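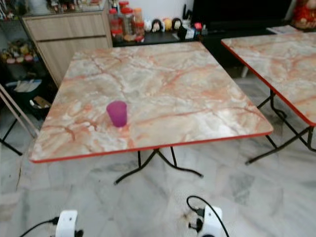

4.2 Do patterned tabletops hide a mess?

The claim that a busy surface makes a room feel tidier is repeated so often in the home-care literature that few papers bother to test it. Cheetham and Segers put it most strongly: a veined or speckled top "absorbs" small items, so people living with one leave more out and mind it less. We doubt this, at least in the form in which it is usually stated. The folding table in Figure 1 has about as busy a top as one could ask for, cream and gray with salmon and rust-orange veins running across it, and the one small purple cup standing on it is not absorbed by anything. The pattern may well hide crumbs, and it may hide a ring of dried tea. Whether it hides objects is a separate question, and the earlier studies run the two together.

Figure 1. Folding table with a marble-look top and red edge strip; a second table of the same design stands to the right.

Part of the trouble lies in how the earlier evidence was gathered. The Momgate survey asked 652 households how tidy they felt their main table was, then sorted the answers by type of surface. People who buy patterned folding tables are often short of space, and people short of space fold their tables away between meals. A table that is cleared twice a day so that it can be leaned against a wall will be rated tidy whatever is printed on it. The survey did not ask whether the table folded. Golestani raised this point in a reply, and as far as we can tell it was never answered.

Our own visits, made in May to 26 homes in Taremard and Nogueira, were meant to separate surface from habit. They did so only in part. In eight of the homes the main table had a strongly patterned top, and in all eight it was also the only table large enough to eat at. Residents there told us they cleared it because they had to. When Ebrahimi asked one woman whether the pattern made clutter easier to live with, she said she had stopped seeing the pattern years ago and could still see her son's cup from the hallway.

One remark does not settle the matter, and we are wary of leaning on it. It does fit with what Bouzid found in the Wetik kitchens, where stray dishes were picked up at much the same rate from plain and patterned tops. Color seemed to matter more there: pale dishes on pale tops stayed put longest. Even that result rests on two kitchens and should be read with care.

We would therefore keep the weaker claim, that pattern hides stains and fine dirt, and set the stronger one aside until someone tests it with the same table, the same people and only the covering changed. A printed cloth and a plain one would do. The cost of such a test is small, and we find it odd that a claim quoted in so many guides to small-space living has gone this long without it.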